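Open Day at Callumden, or How I Spent My Afternoon Folding Laundry

So I finally made it to the open day at Callumden! I'd been meaning to go since December, when Maricruz Olvera forwarded me the newsletter with the subject line "you will like this," and then of course I forgot, and then it got moved, and then I forgot again. But I went on 6/30/23, and I have thoughts.

First, the building. It's the old Wurgate office up on the hill, and the parking is terrible, so take the bus if you go. I got there late and missed the welcome talk, which by all accounts ran long anyway. There was coffee. There were those little almond cookies. I had three and regret nothing.

I had pictured a big shiny arm behind glass, doing the same move over and over while we all clapped. There was one of those downstairs (it stacked crates, the kids loved it), but the part I'd come for was upstairs, where they're teaching robots to handle cloth. The way they do it is that people do the chore first, by hand, using grippers that work like a robot's fingers. You squeeze the handle, the jaws close, and the whole thing gets recorded so the software can learn from it later. Jacinto Solís ran the session, and he talks very fast and waves his arms a lot, and I understood maybe half of it and enjoyed all of it.

The bed was the work surface. A plaid sheet, a bunch of soft things on it, and away you go.

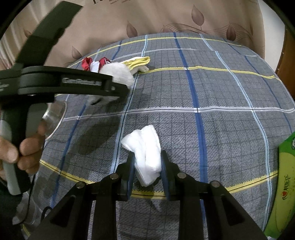
My turn with the grippers

I was so bad at this, you guys. I fold towels every week of my life! I could do it asleep! And then you put a pair of jaws between me and the towel and suddenly I'm a toddler in mittens. You can't feel how thick the cloth is, so you grab too much, or you grab one layer and the rest slides away from you. My first fold looked like a dropped sandwich. Jacinto said the messy tries are useful too, which was kind of him, and then he let me have 9 more goes while the line behind me got longer.

What got me was how much I do without thinking. When I fold a towel at home there's a little shake, and a little tug at the corner, and I smooth it with the side of my hand. With two fingers on each side you lose the smoothing completely. By the end I'd worked out a sort of drag-and-drop move that got me something close to a rectangle, and I was ridiculously proud of it.

I asked how many of these they need before a robot can have a go by itself. Jacinto told me they have 2,000 recorded so far, just for towels, and that they'd like a lot more. Small things like socks and napkins are a separate headache, apparently, and anything slippery is worse. I asked about fitted sheets and he just laughed. Fair enough, I can't do those either.

The towel kept being my favorite, though. All those loops give the pads something to hold on to, so once you have it you really have it, and you can lift it right up off the bed.
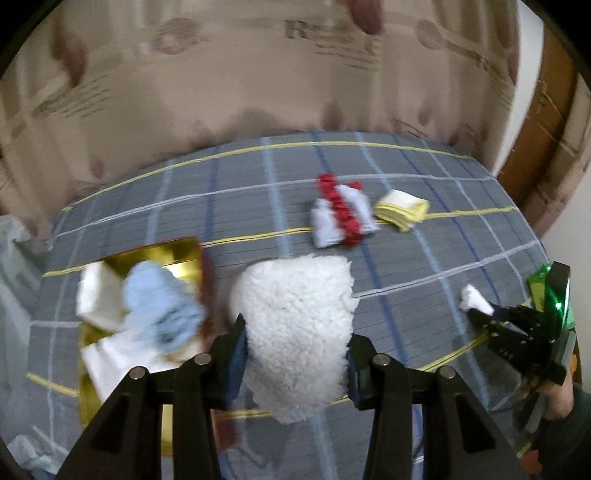 Morven Guthrie wrote to me after I'd sent her half of this in a very long text message, and she wasn't as charmed as I was. She said she'd tried the same session earlier in the day and her wrists hurt by the end of it, and that if people are going to do this for hours then the handles ought to come in more than one size. She also wanted to know why it's always towels. Her vote is for duvet covers, and she says she'll believe in the future when a machine gets one on without swearing.

I think she's right about the handles. My hands are big and I was fine, but I did see a few people shifting their grip a lot, and I wish I'd asked about it while I was there. I'm going to email them.

Anyway, there's another one coming up at the Fulgate site, and Maricruz wants to go this time, so we'll probably drive over together. If you're thinking of coming, get there early, skip the crate thing if there's a line, and go straight upstairs for the cloth. And eat the cookies before the kids find them.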